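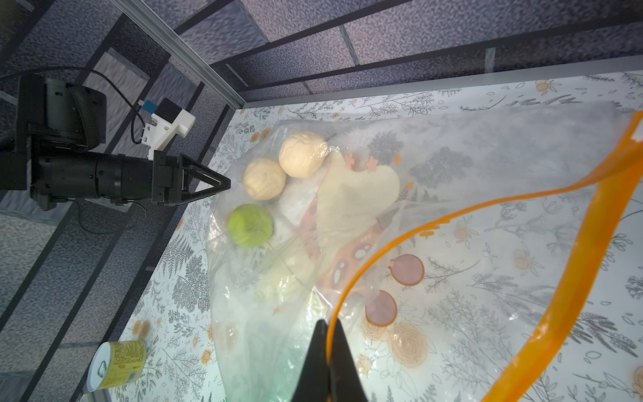

Progress report to the Rastogi Fund: Packed food for home visits, Drusville and Ukadbridge

Prepared by Viera Vlček, 14 February 2021

1. What was done in this period

In January we continued to bring food to older people who live alone and cannot go to the shops. We now serve 69 households. Of these, 61 are in Drusville and the others are in Ukadbridge, where we started only after the new year. The Ukadbridge route is longer than we planned, because the bridge road is closed to vans on weekday mornings. We changed the start to the afternoon and the visits are now on time.

Each household receives one delivery a week. We try to keep the food simple: bread or buns, fruit, soup in a jar, and something for breakfast. In the application we promised a hot meal also, but the kitchen at Sturketti has not yet received its permit. I wrote to them two times and I expect the answer before the next report.

2. Fruit

The price of oranges went up and we bought more apples and pears. Soft fruit is a difficult question. Many of our clients have trouble with chewing, so hard pears come back to us uneaten. We now buy pears earlier and keep them in the storeroom until they are ready. 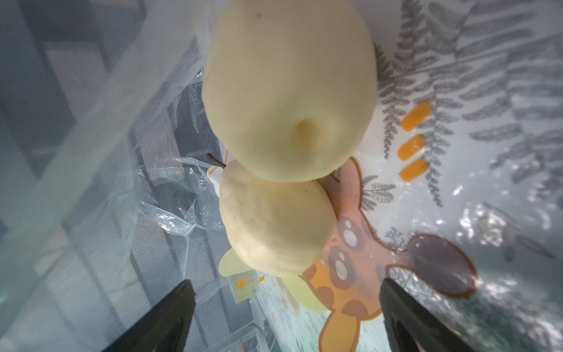
Two pale yellow pears.

3. Money

The costs of food stayed inside the budget. Fuel was higher than planned — this comes from the Ukadbridge route — and I moved a small amount from the printing line to cover it. Your office approved this by e-mail. The full table is in the attachment. The second payment arrived in good time, thank you for this.

4. What clients told us

We called every household by telephone and 13 of them asked for a change. Most wanted less bread. A few asked for larger letters on the delivery note, and this is already done. Three households asked us to come on another day, and for two of them it was possible.

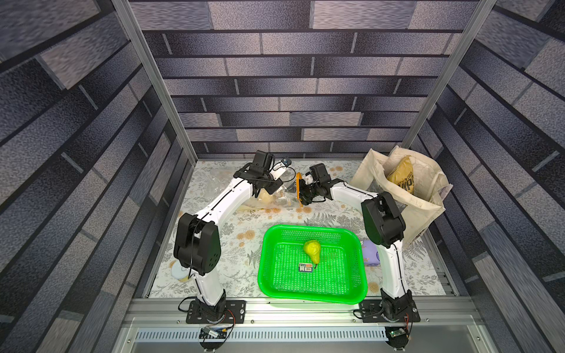 Mrs. Dunmore in Drusville told us that she likes the fruit very much, but that she would prefer to know one day before what is coming, so she does not buy the same things through her neighbor. We will try this with a short phone call on the evening before.

5. Next steps

— Get the answer about the kitchen permit.
— Find one more driver for Ukadbridge.
— Test lighter packing for clients with weak hands. The knots on our old bags were too hard for them.

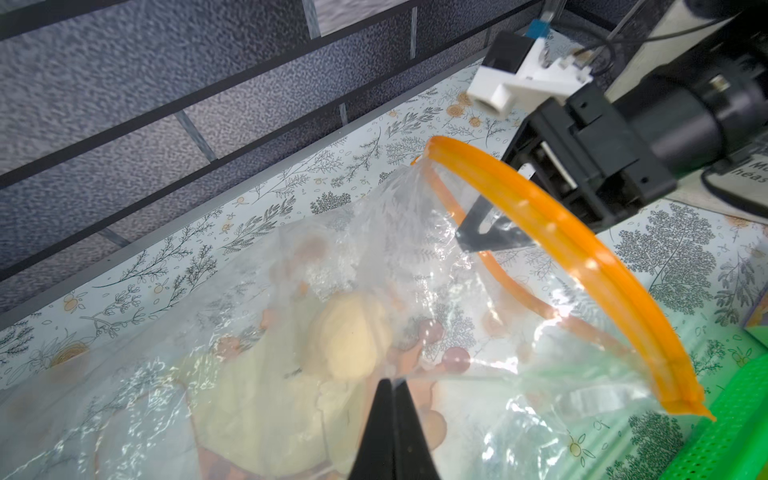

Clear bag with an orange zipper seal.

The next report will follow the same order. If the Fund wishes to see the delivery lists, I can send them without the names.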